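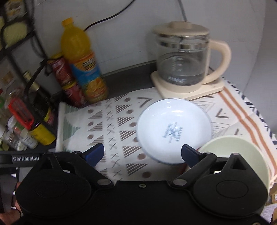

The kitchen at Abernathy is on the second floor of a former button factory, and by the time I got up the stairs the visitors were already three deep at the counter. Potorum opens its workshop to the public twice a year, in March and again before the holidays, and word has spread. Every one of the 40 places was gone.

What people come for is the hand-held gripper. You hold it, you walk up to an ordinary kitchen counter, and you do chores with it: take hold of a dish by the rim, put it down somewhere else, do it again. The camera on the tool records what the fingers are doing, and those recordings become lessons for a robot arm. I had read about this sort of thing and pictured something fussy. Then I got my turn, and I didn't want to give it back!

The first surprise is how much your wrist matters. My own hand knows how to pick up a shallow dish without asking me. With two blue finger pads I had to think about it – come in low, tilt, get one pad over the rim, close slowly. My first dish slid away across the cloth. The second one I carried a full foot, to kind applause from a family behind me.

The counter is wonderfully ordinary. There's an electric kettle, a bottle of orange juice, a couple of red cans, a wire rack crowded with jars, and a patterned cloth that bunches up if you push on it. Clotard, the small company that runs the sessions with Potorum, changes the layout between groups, so the people after me got a different puzzle from mine. A glass kettle is a hard thing for a camera, I was told, with all those reflections, and shiny dishes aren't much easier.

Next door we watched Stavar, the arm that learns from all this. It had 330 dish pickups to study before the open day. It reached, paused, seemed to reconsider, and got its fingers around a bowl on the second try. A boy near the front yelled "Yes!" and the whole room laughed.

I went back to the kitchen line for another go. The girl ahead of me, maybe nine years old, moved her dish in one clean sweep, handed over the gripper and asked when she could do the cans.

December 2022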